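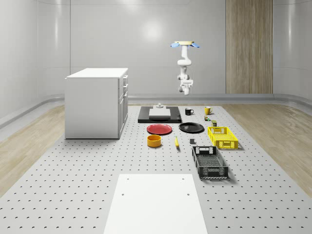
*Brornosura table scene, arm hanging above the table, gripper empty.*

**Ticket:** 1338
**Opened by:** Chutima Wannasri
**Date:** June 27, 2018
**Software:** Brornosura (simulator), Jalivau (planner), Tazi (arm control)
**Status:** open, workaround in use

### Problem

The arm goes to the wrong side of the table when it is asked to pick an object. I ask for the yellow mug and the arm moves over the area of the yellow bowl, then it goes down and closes the gripper on nothing. No error is shown. Tazi reports the pick as "done" and the next task starts.

I consider this a safety matter, although we are only in simulation. The same task files will be used on the real cell in September. If the real arm goes down in a wrong place and reports success, it can hit the table or a person's hand.

### How to repeat it

1. Load the table scene with the two crates, the plates, the mugs and the small objects.
2. Start Jalivau with the default settings.
3. Send `pick yellow_mug`.
4. Watch the gripper. It does not stop above the mug.

It is the same after a full restart of all three programs. I also deleted the stored settings one time and made them new. No change.

### What I checked

**Arm model.** I moved each joint by hand in the Tazi panel. All joints turn in the correct direction. The zero position is also good. I do not think the arm is the cause.

**Object names.** I thought first that two names were exchanged in the scene file, but they are correct. When I click on an object in Brornosura, the name is the right one.

**Gripper.** It opens and closes when I give the command directly.

**Log.** I read the log of the last long test. It had 632 picks, and 38 of them are marked as failed. I believe that the true number is much higher, because a pick which closes on nothing is not counted as a failure. The lines look like this:

```
pick yellow_mug: target received
pick yellow_mug: path found
pick yellow_mug: gripper closed
pick yellow_mug: done
```

There is no line which says if something is between the fingers.

**Camera views.** Here I found something. We use one view from the front side of the table and one from the opposite side. In the front view the yellow mug is on the right and the orange-yellow bowl is more to the left.
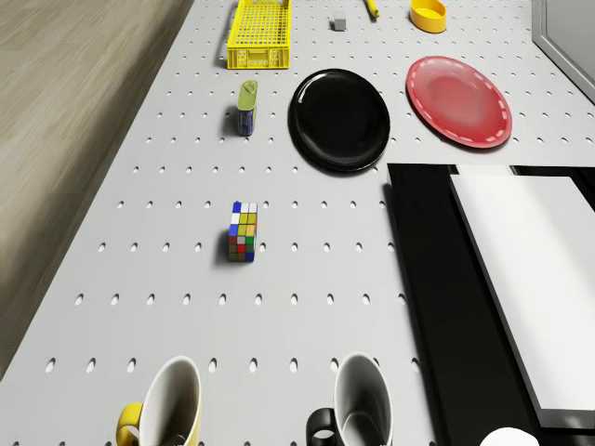
When one looks from the opposite side, left and right are exchanged, so the planner must turn the positions before it sends them to the arm. In our settings this turn is missing. The entry for the second camera has the same rotation as the entry for the first one. I think it was copied and not changed.

I switched off the second camera and sent the same command again. The arm went to the yellow mug. I tried the red plate, the Rubik's cube and the black crate too, and the gripper came to the correct place each time.

### Workaround

Use only the front camera. In the Jalivau settings:

```
camera_front: on
camera_back: off
```

It has one disadvantage. The flat objects behind the crates are partly hidden, and for them the planner sometimes waits a long time before it gives a path.

### Still open

- I wrote the rotation for the back camera by hand. The direction is now correct, but the gripper is still 33 mm away from the target. Maybe the camera height is also copied from the front one. I need the correct values from Vornar, please.
- Tazi must not say "done" when the fingers are fully closed and hold nothing. I ask for a check of the finger distance after each pick. For me this is more important than the camera error.
- Jalivau should give a warning when two cameras have exactly the same rotation entry.

Until the second point is solved, please do not load any of our task files on the real arm, also not at low speed. I have set the files to read-only, and I wrote this ticket number in the first line of each one.

I attach the settings file before and after my change, and the complete log. If you need the scene file also, write it in the ticket and I will add it.

Chutima Wannasri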